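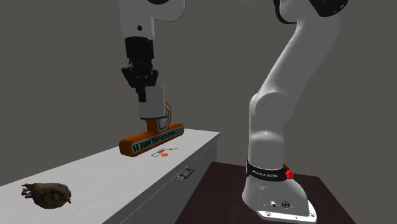 Wenche Amundsen does not believe the new bus timetable will save anyone in Jedmont a minute, and told the shire so in a letter tabled at its November meeting.

The shire says the revised Drendska to Tveit service will run 4 minutes faster end to end. It gets there by dropping 41 stops, most of them on the eastern side of town, where footpaths are patchy and the nearest shops are a fair hike away.

How the saving was worked out is harder to pin down. The report put to councillors cites a survey with 1,076 responses, but does not say how many came from people who catch the bus. A request for the full results was answered with a link to the same report.

Drulo, the company that holds the contract, said passengers would "see the benefit once the changes bed in". It said much the same of the last timetable, which was meant to fix the late-running afternoon services and left them running late.

Amundsen's letter asks whether the walk to a stop further up the road was counted in the travel time. The shire's written reply thanks her for her interest and does not answer the question.

The new timetable starts after the school holidays. Fares will not change.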